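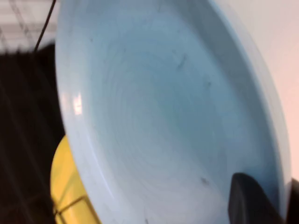 1/ The ceasefire line at Pamness is being reported this morning as "holding." I've read every version of that story I could find and they all go back to one statement from one side. A thread, for anyone who still likes to see where things come from.

2/ The statement came from the Modlow defense ministry on 26 February 2023. It says government forces pulled back 10 kilometers from the river and that 200 fighters on the other bank handed in their weapons. It gives no village names and no unit names. The handover has no time attached to it.

3/ Within an hour the first wire version had "officials said" in the second paragraph. By lunch the "officials said" had dropped out of most headlines. By evening I was seeing "200 fighters disarmed" as a plain fact, with a map.

4/ About that map. The shaded area is the old buffer zone from the May agreement, the one both sides had walked away from before the ink was dry. Somebody recolored it. A pullback of 10 kilometers from the river would put the line well behind the grain depot, and the map has it running through the depot.

5/ Then there's the number. The same ministry told us in May that there were 2,000 fighters in the Pamness pocket. Later it said they had been "largely eliminated." Now 200 turn up to surrender and the pocket is "substantially intact, requiring continued vigilance." Pick one.

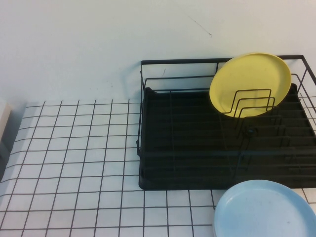
6/ The other side is no better, before my replies fill up. Their radio denied any handover at all, then two bulletins later said the weapons handed in were "obsolete." You can't have obsolete weapons handed over at a handover that never took place.

7/ Shelling. The ministry says no violations overnight. The Pandthorpe monitoring group logged nine explosions east of the bridge in the same period. Pandthorpe works from phone calls and sound recordings, so I wouldn't swear by its log either – demolition work and outgoing fire can end up in the same column. But nine and none is a big gap.

8/ I asked the ministry press desk whether it disputed the nine. The reply said the situation was calm. I asked again. The reply said the situation remained calm.

9/ Worth knowing too: the video doing the rounds, the one with rifles laid out on a tarp, was first posted by an account that mostly shares promotional clips from Bahrami, the company that sells the army its trucks. Could be a driver with a phone. Could be genuine. I can't place the road and I haven't seen anybody else place it.

10/ What would change my mind: a named location, a reporter on the ground who picks where to stand, or families crossing back over the bridge in daylight. Last I heard the bridge was still closed to civilians on both ends. Odd thing to keep closed if the line is holding.

11/ Some of you will say I'm rooting for it to fail. I have relatives in Modlow and would love to be wrong about every post in this thread. I'd still like to see a village name.

12/ If you edit headlines for a living, "ministry says" is two words. They fit.

13/ Correction to 4: the depot on the map is the southern one, so the line is off by less than I made it sound. It's still the May buffer zone with a new color on it. Will add here if the press desk writes back with anything other than "calm."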